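Bench notebook, toy kitchen set, wash and sort
11 Feb 2022
Lot 511

Started late. The sink in the back was full of somebody's brushes again and I spent the first part of the morning being an adult about it.

Lot 511 is the play kitchen that goes out on loan in March. It came back to us in two bags, neither of them labeled, one of them knotted so hard I cut it. Unnur had left a note on top that said "all fine, just needs a rinse." I have worked with Unnur Juhl long enough to read that as a weather warning.

Plan for the day was the usual: tip out, wash, dry, lay out on the white table, check against the list, bag it properly. The list is the old Sosumix packing sheet, which was typed by a person who called everything "accessory." Accessory, green. Accessory, green, large. Accessory, round. I have been penciling real names next to these for months and would like it noted that the sheet is now better than when I got it.

Wash: warm water, ordinary dish soap, soft brush. Anything with a seam gets squeezed under water, and if bubbles come out it gets set aside to drain, open side down. No dishwasher. We all remember the teapot.

The Fletow labels stay out of the water. Same goes for any sticker, on anything, forever. Wipe around them with a damp cloth and stop while you're ahead. I lost a corner of a label last year by being thorough and I still hear about it.

Colander: the holes are the whole problem. Brush from the outside in, then from the inside out, then hold it up to the window and find the ones you missed. An interdental brush works better than the bottle brush. I bought a pack with my own money, 4 dollars, receipt is in the tin, I expect never to see it again.

Spatula goes the same way, except that the slots are big enough to get a folded cloth through.

After lunch I got the things out on the table and had a proper look.
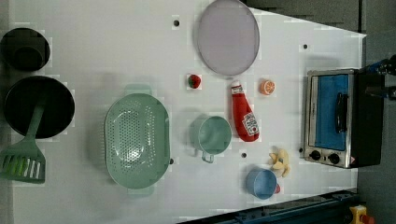
Sorting went faster than the washing, mostly because I didn't let anyone help. My rule is cookware together, dishes together, food in its own bag, appliances by themselves in the bottom of the crate. Holst wants food sorted by food group. The food in this lot includes a strawberry, a banana and ketchup, and I am not ready to have the conversation about which group ketchup belongs to.

The banana is peeled and will remain peeled. Its flaps stick out in all directions, so it needs to go on top of the food bag, never under the bottle. Pack it flat and it fights you.

Cups: one mint green, one light blue. On the sheet they're "cup, matching." I have crossed out "matching." If anybody at Sandis wants to argue the point they can come down here and drink out of both.

The black pot and the frying pan show every bit of lint that has ever been in this building. Wiped them, turned around, wiped them again. Microfiber only. The blue paper towel is worse than leaving them dirty.

Toaster oven: door window smeared from the inside, as always, since that's where small hands go. Cotton swab, barely damp, then a dry one. Don't spray it. Don't pull on the black handle to see if it's tight, either. That is how you find out it isn't, and then it's your afternoon. For the crate, wrap it in one sheet of tissue with the window facing up.

Orange slice: checked the cut face for sticky patches, wiped it down, put it in with the rest of the food. Asked Unnur if there was meant to be another half. She said "probably at some point." Wrote that on the sheet word for word.

Weighed the food bag and got 782 grams on the kitchen scale, then noticed my keys were on the tray. Will redo it Monday without the keys. Don't copy that number onto the shipping form. I'm leaving it here so I can be embarrassed in an orderly way.

Still to do:
New bags, the zip kind, medium. We're out.
Retype the packing sheet. Retire the word "accessory."
Ask Holst if the crate has to be the 70 liter one or if he just likes it.
Write LOT 511 on something. Anything. Both ends of the crate this time.
Give back the brushes from the sink, with a look.

Table wiped down and chairs pushed in. The strawberry went into its bag last and I taped the bag shut before it could go anywhere. Left the lot on the second shelf by the door, Unnur has the key.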